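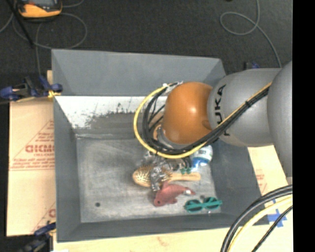
Reading the tilt at Hullberg

The tiltmeter in borehole 3 on the northern flank of Hullberg records ground slope once a minute. For most of the winter the trace is a flat line with a shallow daily wave in it, caused by the sun warming the rock. In December the line began to lean. Over ten days the flank tilted away from the summit, stopped, and then went back most of the way in a single night.

Volcanologists call this an inflation and deflation cycle. Magma or gas moves into a shallow store, the ground above it rises by a few millimetres, and the slopes lean outwards. When the pressure drops, the slopes settle. The store may have emptied upwards into the vent, sideways into a crack, or back down the way it came. Tilt on its own does not say which.

Deepika Palaniappan runs the deformation desk at the Rimen observatory, on the far side of the strait. Her first check is always the weather record. Heavy rain loads the ground and seeps into the borehole casing, and a wet fortnight can produce a lean that looks much like rising magma. December was dry. Her second check is the neighbouring instrument at Brerkby, which sits on older lava further from the vent. It leaned in the same direction by a much smaller amount, as it should if the source is shallow and close to the summit.

"If Brerkby had moved as much as Hullberg, I would have been looking for something deep," she says. "If it had moved the other way, I would have been looking for a broken cable."

Gas is measured separately. Sulphur dioxide absorbs ultraviolet light, and a spectrometer looking through the plume can give the amount of gas overhead. Multiplying that by the width of the plume and the wind speed gives a rate of release. The wind speed is the weak term. It is usually taken from a forecast model, and near a steep cone the model can be badly wrong. On the night of the deflation the computed rate was 300 tonnes a day, down from a higher figure that morning. Lena Zieliński, who handles the gas data, gives it little weight. It was taken in poor light, with the plume lying along the slope and only partly in view.

The seismic record is more useful. Small earthquakes under the northern flank became more frequent as the tilt grew, then gave way to a continuous low tremor lasting over 10 hours. The tremor began shortly before the ground started to sink. No ash was reported and the aviation colour code stayed at yellow.

The likeliest reading is that a small volume of magma moved sideways from the store into an existing crack and stalled there. The Lebrun fissure, which runs north from the summit, is the obvious candidate. It lies in the right direction and is known to have carried lava before. A satellite radar pair covering the same period shows slight widening across its upper end, close to the limit of what the method can resolve.

None of this alters the hazard map, which treats the whole northern sector as open to new vents. It does affect where the next instruments will go. The observatory plans two more boreholes, one on each side of the fissure, so that any further opening will show as opposite leans on the pair. Drilling is limited by access. The track above Brerkby ends at a loose scree slope, and the rig has to be carried up in sections.

The sensor in borehole 3, serial number 2077, has also been due for recalibration since before the cycle began. Palaniappan has put it off until the new pair is running, so that the flank is not left without a reading. Its drift is small and steady and can be subtracted. At the time of writing the trace is flat again, and the daily wave is back.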